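How to Set Up a Two-Tier Cup Stand on a Small Table

By Ubaldo Fiore
March 18, 2022

A two-tier stand gets a second level out of a tabletop that is too small for everything you want to keep on it. I use one for lidded cups: iced coffee, overnight oats, soup portions, cut fruit. The same method works for jars and mugs.

What you need

A small table or a clear section of bench
A two-tier metal stand with flat shelves
Lidded cups in two sizes, tall and small
A tape measure
A damp cloth and a dry cloth
Four felt or rubber pads for the feet

Measuring first

Measure the depth of your table before you buy a stand. You want the stand on the back half and bare tabletop in front of it for filling and putting on lids. My first stand took up nearly the whole depth and I ended up filling cups on the stove.

Next, stand your tallest cup on the table with its lid on and measure to the top of the lid. Cups are usually sold by volume and the height is left off the label, so do this with the cup in front of you. Mine come to 150 mm with a flat lid. The gap under the upper shelf of my stand is 122 mm, which settles where the tall ones go. If your stand has adjustable shelves you can ignore this and set the gap to suit.

A dome lid adds more height than you expect. Measure those separately.

Placing the stand

1. Clear the table and wipe it down with the damp cloth, then the dry one. Laminate marks less than bare timber, but grit under a metal foot will scratch either.

2. Stick a pad under each foot. Thin square tubing has sharp corners, so trim the pads to the shape of the tube. Round pads that stick out past the metal collect crumbs and peel off.

3. Set the stand down on the back half of the table. Lift it into position. Don't drag it.

4. Press on each corner of the upper shelf. If it rocks, add a second pad under the short leg, or loosen the bolts, push down on the stand and tighten them again.

5. Wipe both shelves. Dark shelves show dust and milk spots, and a dry cloth straight after the damp one keeps the streaks off.

Filling and loading

Fill the cups on the open part of the table. Leave a finger's width at the top for the lid. Flat lids should be pressed down all the way around the rim with your thumb. With dome lids, press on the rim and leave the dome alone, or it will dent.

Keep tall cups upright as you lift them to the upper shelf, and hold them below the lid. Bring the cup up past the edge of the shelf before you move it back. Most of my spills came from catching the base on the edge.
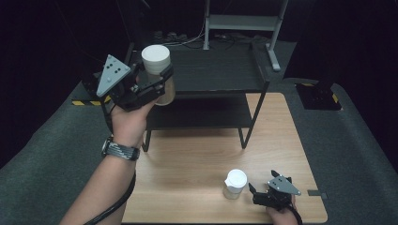

Tall cup with a flat lid near the upper shelf, small dome-lidded cup on the table in front.

Small cups can go on the lower shelf if there is room to get your hand in and out. Load from the back and leave the front spots for whatever will be used first. Anything with milk or cooked food in it belongs in the fridge until you are ready to serve.

A 400 mL cup is heavier than it looks once full. Put the first ones over the legs and work in toward the middle of the shelf. Take them off in the opposite order.

Looking after it

Wipe the shelves at the end of the day. Check the bolts once a month and replace any pads that have gone flat or started to slide. If the coating chips, dry the spot well and dab on some black metal paint before it rusts.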